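Chamoun Table and Play
Home / Tableware / Round plates / Flillen

Flillen Round Plate, Pale Lavender
By Trastlow
Item 149
Sold in packs of 4 or 6
In stock, ready to ship

Flillen is a plain round plate with a shallow raised rim. Trastlow makes it for craft tables, play kitchens, snack time and children's parties, and it is the plate we sell most to customers who set the same table over and over. The color is a pale lavender that can look close to white in strong light. If you need a deep purple, look at the Trivik plates instead.

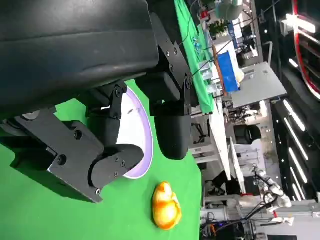
3 min read

The rim is the part most buyers ask about. It rises enough to stop a small round object from rolling off when the plate is moved with ordinary care, and it is low enough for a child to reach over easily. It will not hold soup. For anything runny, use a Trivik bowl from the same section of the store.

We show the plate on our plain green table cover, which is sold separately. The cover is cloth and comes folded, so expect creases when it is new. Iron it on the reverse side with a cool iron, or leave it on the table for a few days and most of the fold lines will ease. Small bath toys, like the yellow duck with its orange streaks, are easy to find again on a cloth this bright.

What you get

Plates only, packed flat in a stack with paper between them. Toys, fruit and table cover are not included. The carton is plain brown and opens at the top. Keep the paper if you plan to put the plates away between uses — it prevents scuffing when they are stacked.

Surface and color

The eating surface is smooth and matte with a faint speckle. The speckle is part of the finish and differs a little from plate to plate. Color also varies slightly between production runs, so order everything you need for one event at the same time. Plates added in February to a set bought the summer before may be a shade lighter or darker.

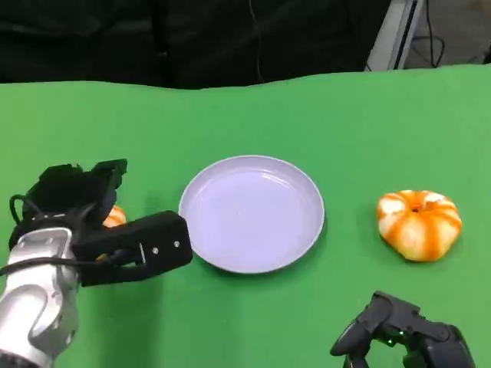
Pale lavender plate with a small striped pumpkin toy.

The orange and cream pumpkin has a squat, ribbed shape and a dark dent at the top. It comes from our fall counter toys and is listed under Seasonal. Customers often buy it with Flillen for sorting games, one toy per plate, or for a simple fall table.

Everyday use

Flillen is meant for cold and warm food. Let anything straight from the oven cool first. Do not use the plate in a microwave, in an oven or on a burner. Trastlow rates it for nearly 1,000 washes on the top rack of a dishwasher. If you wash by hand, use a soft sponge. Scouring pads leave marks that show up on the matte surface and cannot be polished out.

Tomato sauce and beet juice should be rinsed off soon after the meal. For a stain that has already set, a paste of baking soda and water left on for an hour usually works.

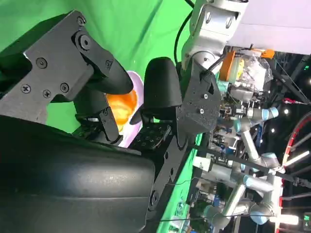
Fruit and play food are the most common things customers put on these plates, and the color was chosen with that in mind. Strong colors stand out on it. Trastlow also tried a cream version and dropped it after lemons and bananas seemed to fade into the background. Orange does particularly well: the round, glossy one resting against the rim is easy to pick out from across a table, even with bright green behind it. Red and dark green play food work too. Pale pink pieces are harder to see, and for those we suggest the Trivik plate in gray.

Stacking and storage

The plates nest closely and a full pack fits on a normal cupboard shelf. Dry them before stacking. Store them level, with nothing heavy on top, and away from a sunny window — lavender fades faster than most of our colors.

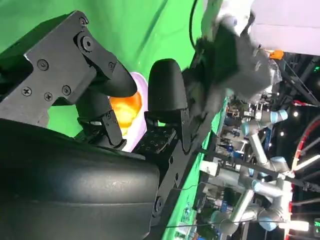
Orange against pale lavender, with green behind.

Ordering and returns

Packs cannot be split. Unused plates in their original carton can be returned to Chamoun for a refund. If a plate arrives chipped or cracked, send a photo of it along with the carton label and we will replace that plate without asking for the rest back.

Goes with: Trivik bowl, plain green table cover, striped pumpkin toy

Page updated June 21, 2022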